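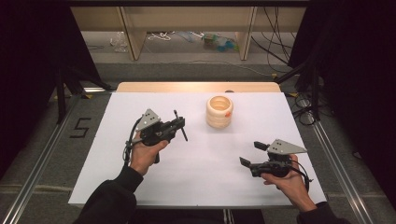 Stackable cups are usually the first thing to go missing from a cupboard, and a ribbed one is easier to hold and easier to find, according to a buyer at Drallgate, which has placed the opening order for the new Lusus ribbed cup.

Lusus confirmed on 2 May 2024 that the cup is now available to trade customers. Deliveries from the Dmytriv warehouse began in April.

The body is a cylinder formed as a stack of rounded rings, open at the top. The outside is cream and the inner surface is pale orange. The grooves between the rings give the fingers a place to rest and add stiffness to the wall. Capacity is 125 ml when filled to the upper ring.

The cup is intended for desks, craft tables and bathroom shelves, where it may hold pens, brushes or small utensils. It is not sold for hot drinks. Cleaning is by hand with warm water and a soft brush – the grooves should be wiped along their length, and abrasive pads will dull the surface.

Trade cartons contain 26 cups, packed upright with card dividers. The first production run is 655 cartons. Orders placed through Inasero are dispatched within 13 working days. Part cartons are not supplied.

Retailers who hold stock of the earlier smooth cup may continue to sell it. The two versions share the same base diameter and fit the same shelf tray.

Price lists, carton dimensions and care labels are available on request from the Lusus trade desk.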